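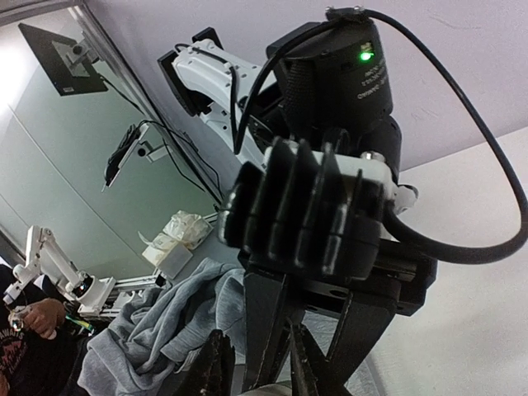
What takes scuffs off a matte white board without leaving shiny spots? Warm water with a drop of dish soap and a soft cloth, and go easy on the pressure.

druris40
Soap got most of the gray off mine. The little dark specks stayed put. I tried a melamine sponge on one corner and now that corner looks polished from the side.

Zosside
Same thing happened to me. I'd skip the sponge on anything matte. Plain rubbing alcohol worked better, four passes with a clean rag.

prelex_shop
Disagree on the alcohol. It softened the paint on my panel. Depends what the coating is, so test the back first.

Zosside
Mine is powder coated, so maybe that's the difference. 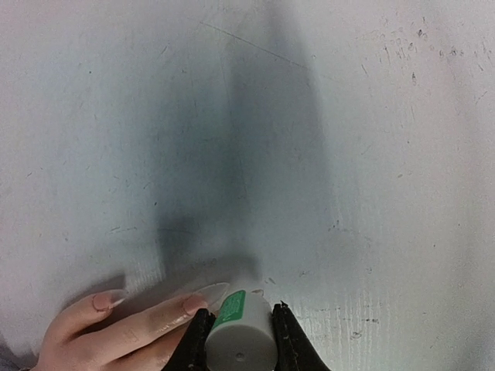 White surface with scuffs, small dark specks and a thin scratch near the top.

druris40
The thin scratch won't wash out no matter what you use. Fill it or live with it.

prelex_shop
Agree there. If the specks are chips they won't wash out either. Run a fingernail over one and see if it catches.

villasenor899
I just repaint every March. Almost 40 minutes with a foam roller.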